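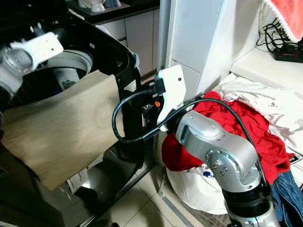 Course Handout 4: Reach, Clearance and Cable Routing in a Two-Arm Build
Shared Workshop Program in Home Automation
Instructor: Nurhan Toprak
Print this page | E-mail this page

This unit concerns the placement of two arms at a household appliance, and the checks that must be completed before any motion program is run. Participants who have finished Handout 3 should already have a working base plate and a tested emergency stop. A top-loading washer is a demanding station for a home build, as one gripper must come down over the opening while the second arm works near the front panel, and the two must never claim the same space. The cable deserves equal attention. On the second arm, the black cable leaves the top of the gripper, swings out in a wide curve over the washer front, and returns along the wrist and down beside the elbow. A loop of that size permits the wrist to turn, but it also adds to the volume the arm occupies, and it must be included when the clearance envelope is drawn.

4.1 Clearance envelope

The envelope is the full space swept by an arm, its gripper and its cable during a task. Participants will draw two envelopes on the grid sheet, one for each arm, in plan view and in side view. A margin of 60 millimeters is to be added on every side. Where the envelopes overlap, the program must assign the shared space to one arm at a time. The Lallodora planning sheet, distributed at the first meeting, has a column for this purpose. Entries are to be made in ink and initialed by both partners.

4.2 Approach to the opening

The gripper shall be brought to a hold point above the opening and stopped there. Descent into the drum is a separate move with its own speed limit. For this course the limit is 247 millimeters per minute on the first trial. It may be raised to 500 after three clean trials, with the consent of the instructor. The washer must be unplugged throughout.

Soft items are not to be treated as fixed obstacles. A cloth over the front of a machine, or a heap of clothing near the elbow, can shift between trials. Its position should be checked before each run and entered in the log.

4.3 Cable routing

1. Fasten the cable at the wrist and again below the elbow.
2. Turn each joint by hand, with power off, through its full programmed range.
3. Note the point at which the loop is tightest and the point at which it extends farthest.
4. Repeat with the second arm at its hold point.

Ties from the Costico kit are acceptable. Adhesive mounts are not permitted on moving segments.

4.4 Assignment

Submit both envelope drawings, the completed planning sheet and a one-page account of any change made to the cable path. Work on the Lultard bench must be reserved in advance. The cable practical will be repeated in October for participants who miss the first session.

E-mail this page | Print this page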